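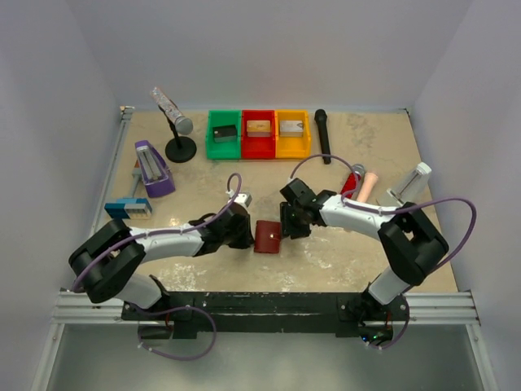 Nuria Endale

Ata da reunião do clube de robótica Trenik – setembro

A reunião começou às 18h10, na sala de projetos. Presidiu Boonmee Ongart. A ata da reunião anterior foi lida e aprovada com uma correção: onde estava «garras novas» passa a estar «dedos novos para as garras».

1. Tarefa da carteira
O grupo dos dois braços apresentou o ponto de situação. A carteira vermelho-escura fica ao centro da mesa, com uma garra de cada lado, e o objetivo é abrir a mola da aba sem a deitar abaixo. Até hoje foram gravadas 1.109 demonstrações, das 2.368 previstas no plano. O Boonmee perguntou se as repetições em que a carteira cai entram na conta. Ficou decidido que não entram, mas que se guardam numa pasta à parte.

2. Objetos na mesa
Discutiu-se se os microfones, os candeeiros e a escova devem continuar sobre a mesa durante as gravações. A maioria quer mantê-los, para o modelo não se habituar a um fundo limpo. As caixas verde, vermelha e amarelo-alaranjada ficam ao fundo, com uma caixinha em cada uma – são para a tarefa seguinte e não se mexe nelas até lá. A posição dos restantes objetos muda a cada 30 demonstrações.

3. Cabos
O cabo roxo do braço direito faz uma volta larga para lá do cotovelo e passa por cima do microfone vermelho. Pediu-se que seja encurtada com mais uma abraçadeira. O do esquerdo fica como está. A Nuria trata disto antes da próxima sessão.

4. Estado da mesa
O tampo tem riscos esbranquiçados à frente, do lado esquerdo e também à direita da carteira. Foi proposto forrá-lo. Adiado, para não mudar o fundo a meio das gravações.

5. Concurso Barnberg
A inscrição custa 500 euros por equipa. A Mkhize paga metade; o resto sai do saldo do clube. Aprovado com uma abstenção. O vídeo de apresentação ainda não tem responsável.

6. Outros assuntos
A chave do armário passa a ficar na receção. Quem usar a sala depois das 20h00 deve avisar antes.

A reunião terminou às 19h25.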